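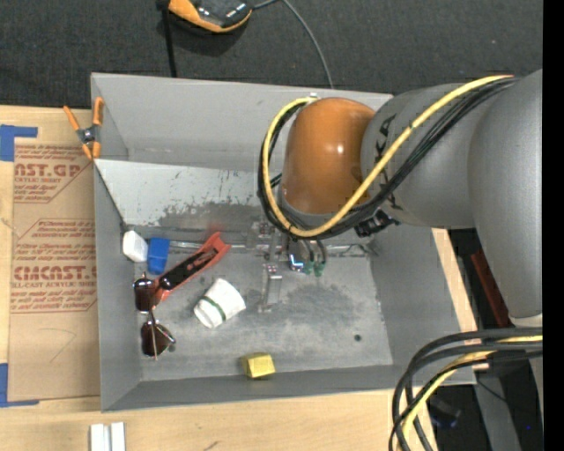 Fenon 빈피킹 키트 들인 지 이제 좀 돼서 후기 올려봅니다. 구성은 그리퍼 본체, 컨트롤러, 비전 소프트웨어 라이선스고 팔은 별도예요. 저는 원래 쓰던 팔에 달았습니다. 가격은 부가세 빼고 3293유로였고 배송은 Wendex 통해서 받았어요. 시험은 일부러 좀 못되게 하고 있는데요, 회색 빈에 각진 블록 몇 개랑 선글라스, 옆으로 누운 흰 컵, 길쭉한 빨간 공구까지 왼쪽으로 몰아넣고 하나씩 집게 시킵니다. 제일 기대 안 했던 게 선글라스였는데 의외로 다리 쪽을 잘 물어요. 오히려 속 썩이는 건 앞쪽 벽에 바짝 붙은 노란 블록 같은 애들입니다 ㅠㅠ

장점부터 쓰면 설치가 진짜 편했어요! 플랜지에 볼트 박고, 케이블 꽂고, 캘리브레이션 마법사 돌리면 끝. 저녁 먹고 시작해서 자기 전에 첫 픽 봤습니다. 예전에 Telari 거 쓸 때는 좌표계 맞추다가 주말 하나 통째로 날렸거든요.

단점은 벽이랑 모서리. 지금까지 572번 집게 해서 439번 성공인데 실패한 것 대부분이 벽에 붙은 물건이에요. 손가락이 들어갈 틈이 없으면 소프트웨어가 그냥 포기하거나, 가끔은 벽을 긁고 올라옵니다. 그리고 얇고 번들거리는 거, 띠처럼 생긴 물건은 아예 인식을 못 할 때가 많아요. 설명서는 영어밖에 없고 그나마도 판이 옛날 거라 메뉴 이름이 안 맞습니다.

혹시 같은 키트 쓰시는 분들은 벽면 여유 값을 얼마나 주시는지 궁금해요.

댓글 9

모터탄내
후기 감사합니다. 근데 439/572면 저는 좀 실망인데요. 그 돈이면 Le Roux 중고 그리퍼 사서 오픈소스 비전 얹는 게 낫지 않나요? 저는 그렇게 해서 블록류는 거의 안 놓칩니다.

감자서랍 (글쓴이)
블록만 넣으면 저도 거의 안 놓쳐요 ㅎㅎ 저 숫자는 잡동사니 다 섞은 거라서요. Le Roux도 고민은 했는데 제가 비전 쪽을 손댈 줄 몰라서 포기했습니다. 직접 세팅하실 수 있는 분이면 그쪽이 싸게 먹히는 건 맞아요.

모터탄내
블록만 따로 낸 숫자도 있으면 올려주세요. 섞어놓은 숫자로는 비교가 안 돼요.

밤샘용접
Fenon 유저입니다. 벽면 여유는 기본값에서 줄이지 마세요 제발. 저 7월에 그거 욕심내서 줄였다가 손가락 끝 휘어먹었습니다. 부품값보다 기다리는 게 더 힘들었어요. 차라리 빈을 바꾸는 게 나아요. 글쓴이님 빈처럼 벽이 안쪽으로 기울어진 거면 그나마 괜찮은데 수직 벽은 답 없습니다.

감자서랍 (글쓴이)
헉 휘어요? 저 어제 줄여놨는데 바로 되돌리러 갑니다. 뒤쪽에 경사판 있는 데는 확실히 낫더라고요, 앞쪽이 문제예요.

초록피팅
케이블 정리는 저렇게 쓰시는 거예요? 노란 선이 주황색 관절 밑으로 돌아서 옆으로 올라가는데 저 위치면 손목 많이 돌릴 때 당기지 않나요. 저는 비슷하게 감았다가 커넥터 쪽 피복이 까졌어요. 벨크로로 묶는 자리를 한 군데 늘리고 고리를 더 크게 잡아보세요.

감자서랍 (글쓴이)
아직 당긴 적은 없는데 듣고 보니 불안하네요... 손목 회전 범위는 소프트웨어에서 좁혀놨어요. 그래도 고리는 다시 잡아볼게요.

모터탄내
회전 범위를 좁혀놨으면 그것 때문에 모서리 물건 못 잡는 거 아닌가요? 접근 각도가 안 나올 텐데요. 키트 단점이라고 쓰신 것 중에 절반은 세팅 문제 같습니다.

밤샘용접
그건 동의 못 하겠어요. 저는 회전 제한 안 걸고 쓰는데도 모서리는 똑같이 약합니다. 손가락 자체가 두꺼워요. 얇은 손가락 옵션이 따로 있긴 한데 처음부터 같이 넣어줬어야 한다고 봅니다. 그 가격에.

모터탄내
그럼 더더욱 추천하면 안 되는 제품 아닌가요 ㅋㅋ

댓글이 접혀 있습니다. 펼치기

새벽납땜
구매 고민 중인데 Wendex 말고 다른 데서도 파나요? 견적 메일 보냈는데 답이 없어서요.

감자서랍 (글쓴이)
저도 메일은 씹혔고 홈페이지 채팅으로 하니까 그날 바로 답 왔어요. 관세 포함인지 꼭 물어보세요. 저는 안 물어봤다가 따로 냈습니다.

새벽납땜
오 감사합니다! 라이선스는 평생인가요, 해마다 내는 건가요?

감자서랍 (글쓴이)
소프트웨어 자체는 계속 쓸 수 있고 업데이트만 일 년이에요. 그다음 해부터 얼마인지는 아직 답을 못 들었습니다.

초록피팅
업데이트 끊기면 물체 인식 모델도 그대로 멈추는 거라 그건 계산에 넣으셔야 해요. 선글라스처럼 이상하게 생긴 거 계속 넣으실 거면 특히요.

감자서랍 (글쓴이)
11월 25일 추가합니다. 모터탄내님 말씀대로 회전 제한 풀고 고리도 크게 다시 잡았어요. 벽면 여유는 기본값으로 되돌렸고요. 앞쪽 벽에 노란 블록 붙여놓고 열 번 시켜봤더니 일곱 번 집습니다! 전에는 반도 안 됐거든요. 빨간 공구는 갈라진 쪽을 물면 들다가 자꾸 빙글 돌아서, 가운데 검은 데를 물게 하려고 영역 지정하는 법 찾는 중입니다. 메뉴가 설명서랑 달라서 좀 걸릴 것 같아요. 번들거리는 띠는 여전히 못 봅니다.

모터탄내
거봐요 ㅋㅋ 그래도 띠는 조명 쪽 문제일 수도 있으니까 옆에서 비추는 등 하나 달아보세요. 그래도 안 되면 그땐 저도 키트 탓 같이 해드릴게요.

밤샘용접
영역 지정은 물체 등록 화면에서 해당 물체 길게 누르면 나와요. 설명서에는 없습니다.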